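Search this site Go

Open afternoon at Goststead: folding with hand-held grippers

2 comments | 14 shares

Goststead ran an open afternoon in December, and I went mainly to see how they record cloth handling. Jitendra Yadav met us at the door and kept the introduction short. Their setup has no arm at the recording stage. A person holds the gripper, does the chore, and the motion is stored for training later. The site was an ordinary bedroom, and the task was a T-shirt on a bed.

The grippers work as a pair, one per hand. Each has two yellow finger pads in slotted black side frames. Aarti Pandey demonstrated and took the hem first, on the grounds that a stitched edge gives the pads more to close on than a single layer of jersey.

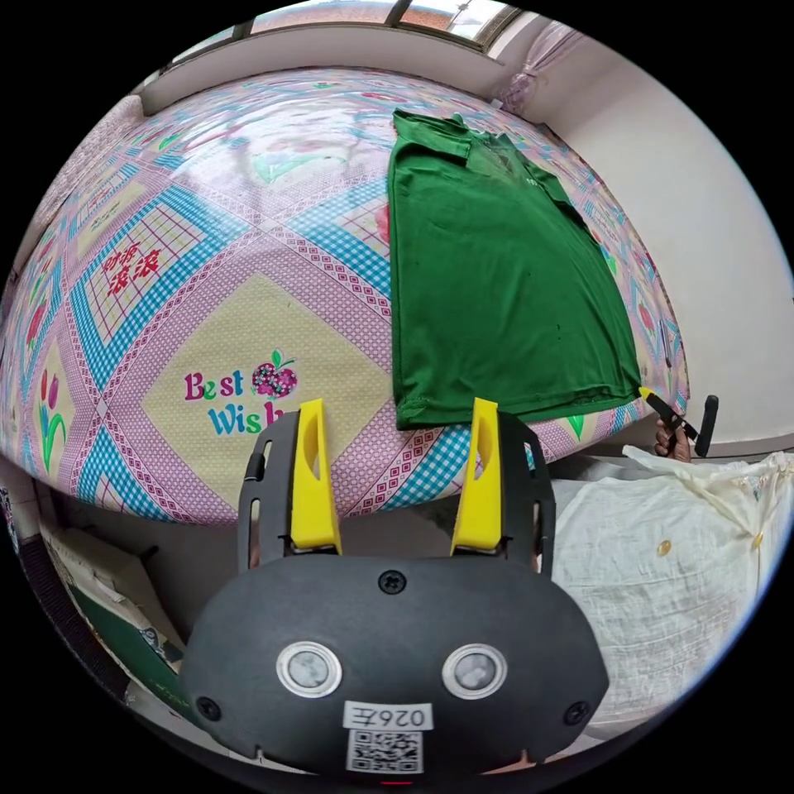 What the numbers cover

The shirt set stood at 394 episodes on the day I visited, with a target of 800. An episode is one shirt, start to finish. Failed grasps are kept if the operator recovers without putting the tool down. I asked whether failures were labeled separately. They are, by hand, and Yadav conceded that the labeling is behind.

Visitors were allowed one attempt each. Mine was slow. The fingers are wider than I expected to need, and I kept picking up the bedspread along with the shirt.

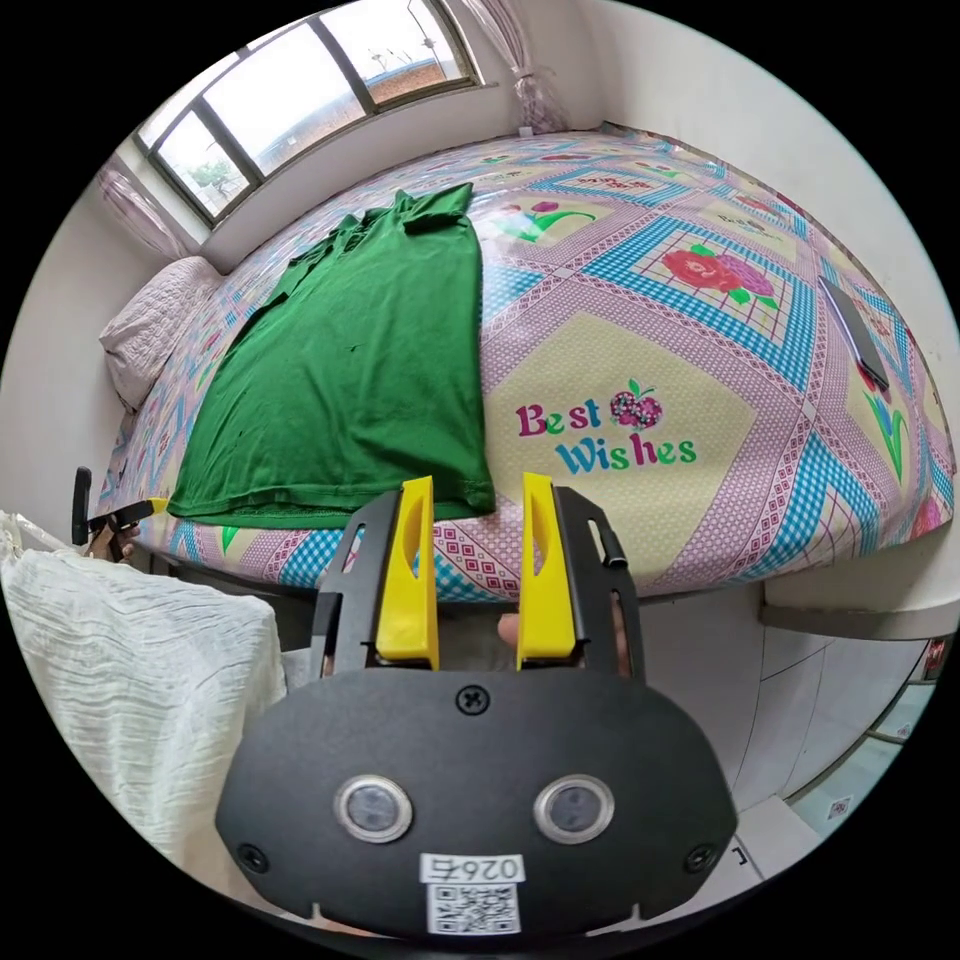

My own interest is in segmentation, and I had doubts about this part before I arrived. Most public cloth sets I have used put a single garment on a plain table, and models trained on them do badly in a real house. A green shirt on gingham checks, roses and printed lettering is a fairer test, and the wrinkles in the shirt add false edges of their own. Daylight from the window is one more variable – they do not control it, and I think that is correct.

I would still like to see results on dark trousers. Pandey said those are next, after towels.

Related posts
Calibrating a wrist camera at Plismont
Notes on the Dhillon towel benchmark
Grondent finger pads after 243 hours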